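Sternard Floor Lane Kit for Shared Robot Rooms

If your people and your mobile robots use the same floor, you already know that most of the trouble comes from small everyday things, and a chair left over the line is the one our customers write to us about most. The Lane Kit gives you yellow-and-black floor tape, corner pieces and a plain-language rule card to hang by the door.
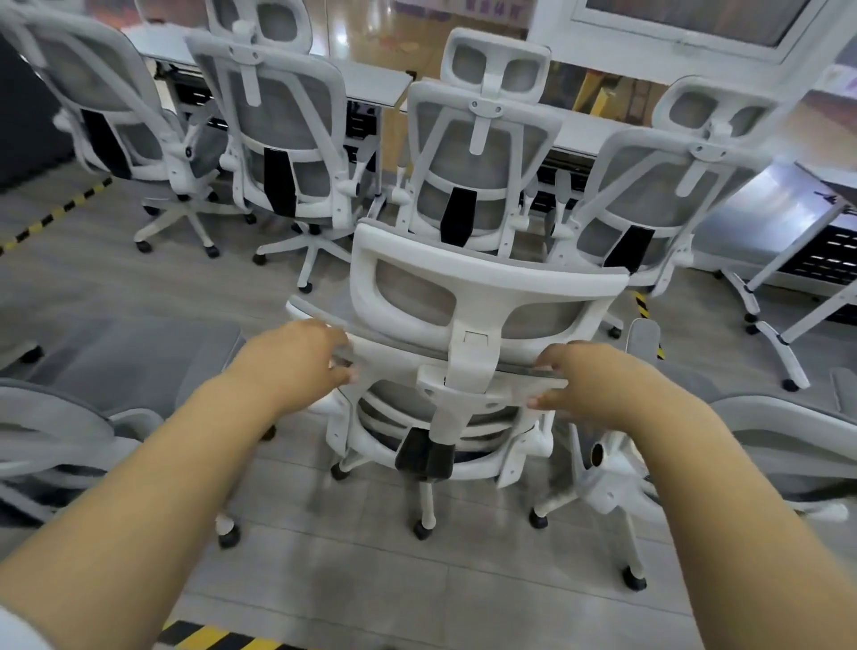 Before any robot is switched to automatic, we ask that a person clears the lane by hand, with the robot stopped. Take hold of the chair with both hands, roll it, and never shove it across with a foot – casters do wander! Please keep a gap of 200 mm between the tape and any furniture, armrests included, and walk the whole lane once more at the end.
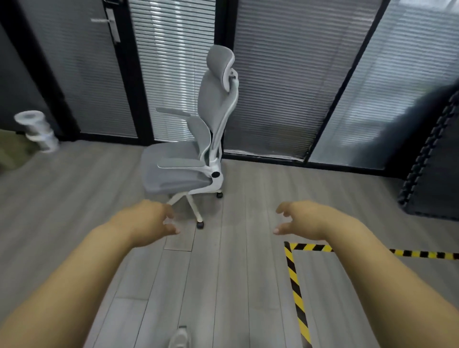
Mesh office chair, with floor marking tape to the right.

Each kit holds 2 rolls and a rule card you can write on. Bigger rooms may like the Trandbridge pack, and we're always glad to talk through a floor plan with you, however rough the sketch.

Order code: Potenow 465
Goes with: Navarro door signs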